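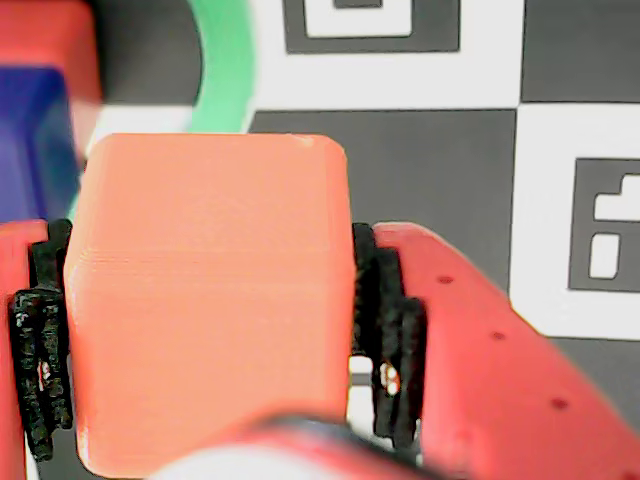 Damp Storage of Printing Filament and Its Effect on Small Printed Parts

Project report, Materials and Processes module
Lilla Antal and Simão Tavares
Supervisor: Idalina Aguiar

Summary

Plastic filament for desktop printers takes up water from the air when it is left unsealed. Suppliers advise dry storage, but the spools in the Vilela workshop are kept on an open shelf next to a sink. This project compared parts printed from a sealed spool with parts printed from a spool stored in a damp box for 160 hours. The damp filament gained a small but measurable mass. Parts printed from it had a rougher surface and more stringing. No consistent change in outside dimensions was found. Drying the filament removed most of the added water and most of the surface faults.

1. Background

Polylactic acid (PLA) is the material most often used by students in the workshop. It is usually described as only slightly sensitive to moisture, in contrast to nylon, which can be spoiled overnight. Water held in the filament turns to steam in the hot nozzle. The steam leaves small voids in the extruded line and pushes out extra material when the nozzle should be idle. The user hears this as a faint popping and sees it as fine threads between separate parts of a print.

A second effect is slower. At high temperature, water breaks the long chains in PLA into shorter ones, and the plastic becomes thinner as it melts. This was outside our scope, as we had no means of measuring molecular weight or melt flow. We mention it because it may explain part of the result in section 4.2.

The workshop log for last August, kept by Sofia Cunha, contains several complaints of poor surface finish with no cause recorded. The usual response was to clean the nozzle or raise the fan speed. Nothing in the log suggests that anyone changed the spool.

2. Aim

The aim was to find out whether storage on the open shelf is a likely cause of the faults in the log, and whether the drying cabinet already owned by the workshop is a good enough remedy.

3. Method

3.1 Material

We used 2 spools of Jadilura PLA from the same delivery. One stayed in its foil bag with the desiccant sachet until printing. The other was unwrapped, weighed and placed in a lidded plastic box above a tray of water. The spool rested on a wire rack so that it did not touch the water. A humidity meter was taped inside the lid.

The mass of the second spool at the start, including the reel, was 968 g. The reel itself is cardboard, which also takes up water, and this turned out to be the main weakness of the method (see section 5).

3.2 Printing

All parts were printed on the same Sterkau machine with the same nozzle, which was cleaned between conditions. The part was a plain cube with rounded upper corners. A cube has flat faces that are easy to measure with callipers and easy to compare under a lamp held at a low angle. We printed 10 cubes in each of the following conditions:

A - sealed filament, straight from the bag
B - damp filament, straight from the box
C - damp filament after drying in the cabinet

The cubes were laid out well apart on the bed so that the nozzle had to travel between them. This made stringing more likely and therefore easier to compare. Slicer settings were saved as a profile and not altered. The first metre of filament was discarded each time.

3.3 Measurement

Width and depth were measured halfway up each cube. Height was measured at the centre of the top face. Each reading was taken by one of us and repeated by the other without sight of the first value. Where the readings disagreed by more than the resolution of the callipers, both were taken again.

Surface finish was graded by Afonso Bastos, who had not been told which cubes came from which condition. He sorted them into smooth, slightly rough and rough by eye and fingernail. We accept that this is a coarse scale. The workshop has a surface profile gauge, but it was away for calibration for the whole of the project.

4. Results

4.1 Mass

The spool in the damp box gained 2 g. After drying it had lost nearly all of this, although the reading was still drifting downwards when the cabinet had to be given back.

4.2 Surface and stringing

Every cube in condition A was graded smooth. Condition B was mixed, with most cubes graded rough and none graded smooth. Condition C was close to A, but a few cubes were graded slightly rough. All of these were from the start of the print run, when the filament in use came from the outer turns of the reel.

Threads between cubes were heavy in B, light in C and almost absent in A. Popping was heard only in B. The threads brushed off easily but left small raised marks on the vertical edges.

4.3 Dimensions

The differences between conditions were smaller than the spread within each condition. Height was the most repeatable dimension. Width readings on the B cubes varied more than the others, probably because the calliper jaws were resting on raised marks.

5. Discussion

The surface results support the view that damp storage is enough to cause the faults in the log. They do not show that it did cause them. Our box was much more humid than the open shelf, and exposure on the shelf would be longer and milder. A fair test would leave a spool on the shelf for a whole term and sample it at intervals.

The mass gain should be treated with caution. We weighed plastic and cardboard together and cannot separate the two. An empty reel placed in the same box would have settled the question - we thought of this only after the box had been emptied.

The remaining roughness in some C cubes was unexpected, as the outer turns should dry first. One possible explanation is that they had also been the wettest, and that some chain breakage had taken place during drying. Another is that the spool picked up water again while the printer was being set up. We cannot choose between these from the data.

6. Recommendations

Opened spools should be kept in a sealed tub with desiccant, away from the sink. The date of opening should be written on the reel. When surface faults appear, the user should try a dry spool before changing any printer settings, and the result should go in the log.

7. Division of work

Lilla Antal prepared the damp box and wrote sections 1 to 3. Simão Tavares ran the printer and wrote sections 4 to 6. Both authors took the measurements.

Related reports

Warping of Tall Prints in an Unheated Room
Callipers and Feeler Gauges: Repeatability Between Users
Cardboard and Plastic Reels Compared
Noise Survey of the Vilela Workshop
Sterkside Footbridge: Deflection Under Foot Traffic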